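November, started 11 am

Name matcher, celeb couples feed. Carrying on from the last page.

Reran the whole Tivow pull overnight with the nickname list switched on. 58 stories in, 40 matched to the right couple, the rest is a mess. Better than before but not what I told Waltraud.

What goes wrong, going through the misses by hand:
- stories where only one half of the couple is named and the other is "her new man", "mystery brunette" etc. Matcher picks whoever was in the previous story. Bad. Should leave blank.
- exes. "Ajayi, who split from Bornier in spring, was seen at the Ralness launch" comes out as Ajayi + Bornier = dating. Eleven of these!! Same bug as last month, I thought we'd fixed it.
- surname that is also a brand. Ralness the perfume vs Ralness the singer. He is launching his own perfume so good luck to us.

Tried: down-weighting any sentence with split / ex / former / called it quits. Fixed most of the ex ones, broke two that were fine (both "former Islander now dating..."). So "former" has to come out of the list, or only count if it's right before boyfriend/girlfriend/husband/wife. Second way is cleaner. Did that. Ran again, the two came back, nothing else moved.

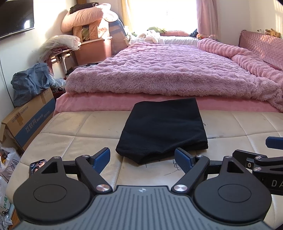
Black cloth, folded. Phone on the left.

12.30. Waltraud Kramer had a look at the output over lunch. Her point: readers don't care if we get the date of a breakup wrong by a week, they care alot if we put somebody with the wrong person on the front page. So score those separately. Agreed. Wrong partner = hard fail, missing partner = soft fail. Need to redo the score sheet, old one lumps them together and makes us look better than we are.

She also wants the "confirmed" flag looked at. At the moment anything with a joint selfie counts as confirmed. Bornier posts selfies with everyone. Proposal: confirmed only if one of them says so, in words, on their own account or in an interview. "A source close to" never counts, not even 2 sources. Write that in the rules page so it stops comming up.

Afternoon: relabeled the misses with hard/soft. Slow going, some of these stories you read three times and still don't know who is with who. Marked those "unclear" and left them out of the score. Ask W. if that's cheating.

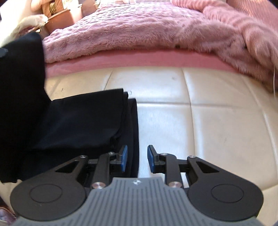

Gray plate and linkages, from behind.

Still open
- blank instead of guess when partner not named (me, next)
- perfume/singer. Maybe just check for "scent", "bottle", "fragrance" nearby. Cheap but try it
- old score sheet: keep a copy, don't overwrite
- nickname list has "Bornie" twice, with different spellings, delete one
- spring stories from the archive have no author field, import falls over on them. Skip for now

Rerun set for tonight with the new ex rule, same stories, nothing else changed. Don't touch the nickname list before that is done pls.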